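Automação do serviço de quartos

A automação do serviço de quartos é o conjunto de técnicas, equipamentos e formas de organização destinados a transferir para máquinas uma parte das tarefas de arrumação, reposição e conferência realizadas em alojamentos coletivos: hotéis, residências assistidas, dormitórios universitários e alojamentos de empresa. O termo abrange desde os carros autônomos de transporte de roupa até os robôs humanoides de manipulação, em fase experimental na maior parte dos estabelecimentos. No uso corrente do setor, distingue-se da automação predial, que trata da climatização, da iluminação e do controle de acessos.

Âmbito e terminologia

O serviço de quartos compreende tradicionalmente três grupos de tarefas. O primeiro é a limpeza de superfícies, pisos e instalações sanitárias. O segundo é o tratamento da cama e da roupa. O terceiro, designado em muitos manuais como arrumação fina, inclui a colocação de objetos em prateleiras e mesas, a reposição de artigos de consumo e a verificação do estado geral do quarto antes da entrega ao hóspede ou residente.

A mecanização avançou de forma desigual entre esses grupos. A limpeza de pisos em corredores e áreas comuns foi a primeira a ser confiada a equipamentos autônomos, por se realizar em espaços amplos e com poucos obstáculos. A arrumação fina permaneceu manual durante muito mais tempo. Os objetos variam de forma, peso e fragilidade, e a posição em que se encontram muda de um dia para o outro conforme os hábitos de quem ocupa o quarto.

Antecedentes

Os primeiros sistemas de transporte automático em alojamentos seguiam trajetos fixos, marcados no piso, e limitavam-se a levar roupa entre a lavanderia e os andares. A carga e a descarga continuavam a cargo do pessoal. Com a adoção de sensores de distância e de mapas digitais, os carros passaram a contornar obstáculos e a utilizar elevadores, o que reduziu a circulação de carrinhos pesados pelos corredores.

A segunda etapa correspondeu à introdução de sistemas de gestão de tarefas. As listas em papel, distribuídas no início do turno, deram lugar a terminais portáteis nos quais cada camareira consulta a sequência de quartos e registra as ocorrências. Embora menos visível que os robôs, essa mudança é considerada por vários autores a de maior efeito sobre a rotina do pessoal, porque passou a fixar a ordem e o ritmo do trabalho a partir de um sistema central.

A terceira etapa, ainda em curso, é a dos robôs de manipulação. O interesse pela forma humanoide explica-se pelas dimensões do mobiliário. Prateleiras, maçanetas, camas e armários foram projetados para o corpo humano, e a adaptação de um prédio inteiro a máquinas de outra forma raramente é viável em construções já em uso.

Organização do trabalho

Nos estabelecimentos que adotaram algum grau de automação, a equipe de quartos costuma ser reorganizada em funções distintas. A camareira conserva a responsabilidade pelo quarto e pela sua entrega. O operador de apoio acompanha as máquinas, prepara o material e intervém em caso de parada. O supervisor de andar recebe as informações do sistema de gestão e decide sobre prioridades e redistribuições.

A função de operador de apoio é a de criação mais recente e a que apresenta maior variação entre empresas. Em alguns casos é exercida por técnicos externos; em outros, por camareiras que receberam formação complementar. Esta segunda solução é geralmente preferida pelas representações de trabalhadores, que a consideram uma via de progressão em uma carreira com poucos níveis.

O caso da residência Vinwood

Uma das experiências mais documentadas em língua portuguesa é a da residência Vinwood, alojamento de estadia prolongada com 139 quartos. O projeto, denominado Clivel, foi conduzido pela administração da residência em conjunto com a integradora Didero, e o sistema de gestão de tarefas foi fornecido pela Maurya. A coordenação do pessoal coube a Lemlem Gebretsadik, então chefe do serviço de quartos.

O projeto começou em dezembro, período de menor ocupação da residência, com o levantamento das tarefas executadas em cada turno. Foram descritas cerca de 200 operações elementares, entre as quais retirar um copo da mesa de cabeceira, recolocar um frasco na prateleira e dobrar a manta ao pé da cama. A descrição foi feita pelas próprias camareiras, em sessões de 45 minutos incluídas no horário de trabalho. Gebretsadik registrou no relatório interno que muitas dessas operações não constavam de nenhum procedimento escrito e eram transmitidas oralmente às funcionárias recém-admitidas.

A partir do levantamento, as operações foram divididas entre as que poderiam ser ensaiadas com robôs e as que permaneceriam exclusivamente humanas. Ficaram neste segundo grupo o manuseio de medicamentos, o contato com objetos de valor e qualquer intervenção com o residente presente no quarto. A divisão foi revista 3 vezes no decorrer do projeto, em geral por solicitação do pessoal – que pediu, por exemplo, a retirada da lista de todas as tarefas ligadas à correspondência dos residentes.

O acordo assinado com a equipe estabelecia ainda que os dados recolhidos durante os ensaios não poderiam ser usados na avaliação individual das funcionárias. Essa cláusula foi retomada em acordos posteriores de outros alojamentos.

Manipulação de objetos em prateleiras

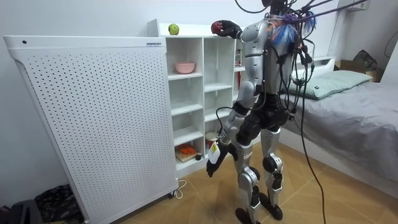 A colocação de objetos em estantes é uma das tarefas mais utilizadas nos ensaios de arrumação fina, por reunir em um mesmo gesto o alcance, a preensão e a soltura controlada. A dificuldade varia com a altura da superfície e com a proximidade de outros objetos. Uma fruta segurada pela mão do robô junto ao tampo de uma estante branca de nichos, como a maçã vermelha próxima da qual repousa uma maçã verde, deve ser pousada sem deslocar a vizinha e sem sofrer pressão excessiva dos dedos. O uso simultâneo das duas mãos acrescenta exigências de coordenação, sobretudo quando a outra mão, mantida em posição mais baixa, também segura um objeto. A tarefa exige, por fim, que se conheça a disposição esperada pelo ocupante do quarto, informação que nos serviços convencionais pertence à experiência da camareira e que precisa ser formalizada antes de ser transmitida à máquina.

As frutas são material de ensaio frequente nesse tipo de tarefa. Têm superfície lisa, tendem a rolar e mostram com facilidade as marcas de um aperto mal regulado. Seguem-se, em ordem usual de dificuldade, as embalagens rígidas, as tigelas, os papéis soltos e os tecidos. Estes últimos continuam a ser a principal limitação da tecnologia, uma vez que a cama e a roupa representam a parcela mais demorada do serviço.

Efeitos sobre o pessoal

Os efeitos descritos na literatura do setor dividem-se em físicos, organizacionais e profissionais. Entre os físicos, destaca-se a redução do transporte de cargas, obtida sobretudo com os carros autônomos. Os movimentos repetidos de flexão e elevação dos braços diminuem apenas quando a arrumação fina é de fato transferida, o que ocorre em poucos estabelecimentos.

No plano organizacional, a principal mudança é a perda de autonomia na definição da sequência dos quartos. Na Vinwood, a equipe obteve a possibilidade de alterar a ordem proposta pelo sistema mediante simples registro no terminal. A medida foi mantida após a fase inicial e passou a integrar o regulamento do serviço.

No plano profissional, a formação de operadoras de apoio criou diferenças de remuneração dentro de equipes antes homogêneas. Há também relatos de aumento da carga de atenção: a funcionária que acompanha uma máquina enquanto conclui outra tarefa interrompe-se com frequência, e o tempo dessas interrupções nem sempre é contabilizado na previsão de turno.

Segurança e privacidade

As normas internas costumam proibir a permanência de pessoas no raio de alcance dos braços do robô durante a operação e determinam a presença de um botão de parada acessível. A passagem de cabos, quando existente, deve ser verificada antes de cada sessão.

A privacidade dos ocupantes é objeto de regras próprias. O registro de imagens em quartos ocupados depende de consentimento escrito, e em muitas residências os ensaios são restritos a quartos vagos ou reservados para formação. O prazo de conservação das gravações é fixado em contrato entre a administração e a empresa integradora.

Ver também

Automação predial
Ergonomia do trabalho
Governança hoteleira
Robô de serviço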